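Where Do Small Things Go? A Study of Lost Property in Our Building
Project report by Halima Oyelaran and Tanko Ezeani, Edet group

When we started in May we thought lost property would be a nice easy subject, and we were wrong about the easy part (though it was certainly nice!). Our tutor, Zainab Ekwueme, let us go through the old lost property book and talk to anyone who would stop for a chat between lessons. The book had 97 entries in it, some only a single word long. Our favourite just said "glove".

We sorted the entries by size first. Of the 97, 60 were things that would fit in a closed hand, such as earrings, pen lids and keys, and hardly any of those had been ticked as collected. People told us they would go back for a coat but would not go back for a pen lid, even a favourite one.

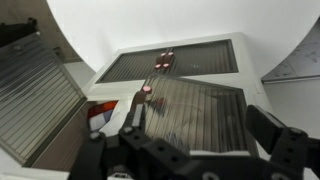 Fig. 1. A small pink cylinder, held up near the ribbed panels.

We also sent round a short questionnaire and were very pleased to get 20 back. Keyvan Rashti kindly typed up the answers. Most people had no idea where lost things were kept, and 12 of them had never asked. Several said they felt silly asking about something cheap, and one wrote us a whole page about an umbrella, which we enjoyed very much and have put in the appendix. 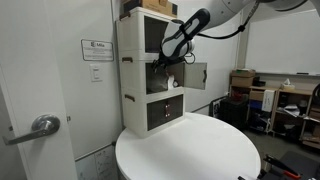

Storage came up again and again in the interviews, far more than we had planned for. Abimbola Fashola told us that once a thing goes into a deep box it is as good as gone, and we agreed after an afternoon spent emptying one. We would like shelves or cubes that open from the front, so that a scarf at the bottom can be reached without lifting everything else out. Stacked cubes like these take up little floor, and with the middle door open the grey fabric inside is easy to spot. We would add a written label to each door, and a date for clearing out.

If we did the project again we would begin the questionnaire earlier and ask about age, as the younger pupils seemed much braver about asking. We would also like to compare our book with one from another school. Our thanks go to everyone who answered, and the umbrella is still waiting for its owner.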